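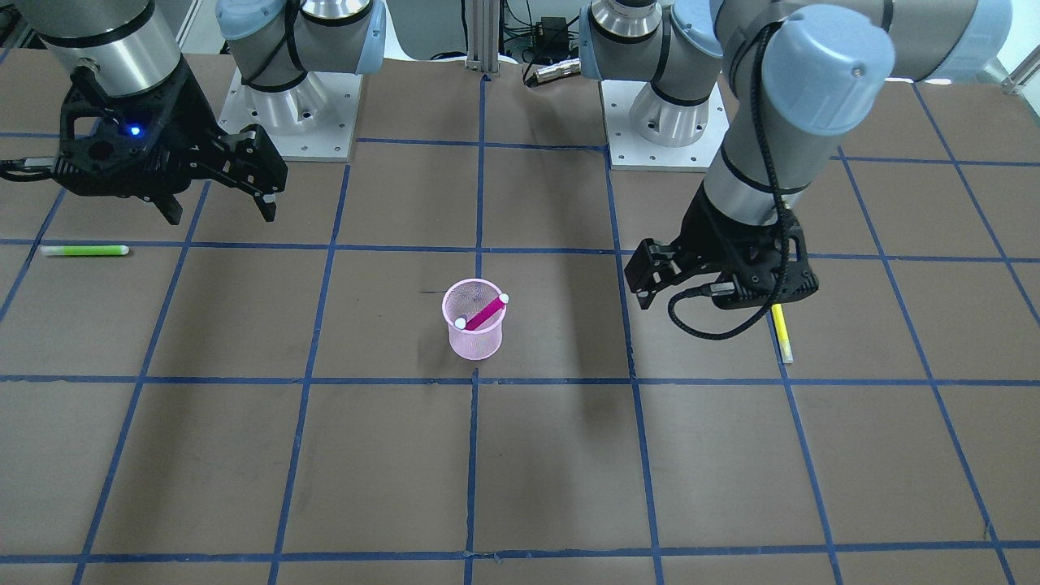

Ticket: Pen sort demo, two-arm cell, open day
Opened by: Upendo Gachanja
Assigned: Guangming Li
Site: Barker, demo room, ground floor
Priority: high (doors at 10:00)
Status: open, see bottom

Summary
Two-arm pen demo stops partway through the cycle. Visitors pick a color, arm is meant to put that pen in the pink cup. Stops with "target not confirmed" and both arms hold position. Clears from the pendant, comes back a few runs later. Keskinen are sending people at 11:00 so need this stable or need a fallback.

Setup
Both arms on the white plates, paper and tape grid same as the August rehearsal. Cup goes in the middle square. Green highlighter left, yellow right, magenta is the one most people ask for. Software is the Evgate task runner, same build as rehearsal, no updates since. Speed was at 80 percent.

Log

7:50 UG
Powered up, homed both. Error on the third run. Cleared it, ran again, same thing. Restarted the runner, no change.

8:05 GL
Can you send the runner log, not the pendant one. Also which arm is it waiting on?

8:12 UG
Sent. Left arm every time. Right arm does the green fine.

8:20 GL
Log says code 41, grip width out of range. So it has closed on something but the width doesn't match what the recipe wants. Did anyone swap the pens?

8:24 UG
Yes. The old ones dried out so we got new ones from the Clendix box. Same colors. Didn't think it mattered, sorry.

8:26 GL
It matters a bit. Recipe has a width per pen. Measure the new ones and put them in the object table, then re-teach the magenta. Leave green alone if it works.

8:48 UG
Done for yellow and magenta. Yellow OK five times in a row. Magenta still fails, not every time. Seems worse when the pen is leaning over in the cup before it goes for it.

8:55 GL
Drop speed to something lower for the approach only. And check where the fingers close, you want them on the barrel and not up on the cap. Wrist camera view please, during a magenta grip.

9:03 UG
From the wrist:
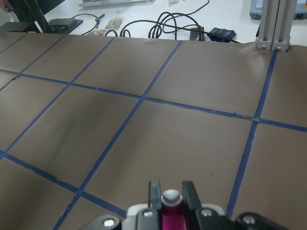
Things to try, in this order

1. Lower the grip point on magenta by 5 mm. Edit the object table, not the taught pose. GL: I think we're too near the cap.

2. Approach speed down to 40. Leave the travel moves as they are or the whole thing gets boring to watch.

3. Press the tape down. There's a bit lifted at one of the crossings. Probably not the cause, but the runner uses the grid for its position check and I'd rather not find out at 11.

4. Clear the back of the table before visitors come in. Bags, cloth, cables as far as they'll go. Keep hands off that side while its running!

Results

9:20 UG
1 and 2 done. Ten magenta runs, one fail, and that one was me bumping the table.

9:31 UG
Taped down. Another ten, all fine. Back of table next.

9:40 GL
Good. If 41 comes up in front of people, don't re-home, just hit Skip Object and let it carry on with the next color. Re-homing takes forever and everyone wanders off.

9:44 UG
OK. Wrote that on a sticky for whoever is on the pendant at lunch.

12:35 UG
Morning went ok. Counter shows 102 cycles since 10:00, two stops, both code 41, both magenta. Skip worked. Keskinen asked if it could do pens they brought themselves, told them not today.

12:50 GL
Two is still two more than rehearsal. Save the logs from both before you power down tonight, they get overwriten on restart. Want to compare widths.

Open items
Logs to GL
Add "pens swapped, check object table" to the setup sheet
Buy spares of the same pens, one brand, and keep them with the cell

Leaving open until the logs are in.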